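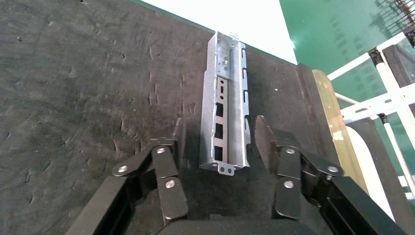 Slotted brackets are the bulk of what we reclaim from the Undbridge shelving, and this page keeps a record of how they are sorted before reuse. Stock arrives mixed and is laid out on the bench one piece at a time. The galvanized pieces are shallow U-channels, and the two flanges are not interchangeable: one carries a row of four narrow slots, the other is plain. Orientation is read from the end tab with its two round holes. All notes on sorting refer to the tab end as the near end.

Slots
Checked first. A slot passes if the gauge strip drops through under its own weight. Burrs are taken off with a flat needle file, working from the inside face outward. Do not open a slot wider to make a part fit.

Channel floor
Three rectangular cutouts in a column, with a short slot and a small raised stud or bolt past them toward the far end. Corners of the cutouts are checked for cracks under a lamp. Any crack, however short, sends the piece to scrap.

Plain flange
The weaker side in handling. The one shown has a slight bend in it. Bends of this kind are pressed out between hardwood blocks in the vise. Hammering marks the zinc and is no longer done here.

End tab
Bent outward from the channel. Leave the angle as found. Tabs that have been straightened and bent back are rejected, as the metal tends to split along the fold the next time it is loaded.

Finish
Spangle pattern and dull gray color are normal for zinc-coated steel and are not graded. White powder is brushed off dry. Red rust at a cut edge is cleaned and touched up with zinc paint, then left to cure overnight.

Batch record
Received from Undbridge: 166 pieces. Straightened: 30. Scrapped: 15. Held for a second check by Hậu Doãn: 6. The rest went to the rack by the door, bundled tab end out.

Bench surface
Scratches and small pits are from years of sheet metal and do no harm to the parts. Wipe off filings between pieces.

Sorting and notes: Giang Trịnh and Hui-mei Yuen. Page updated 18 July 2023.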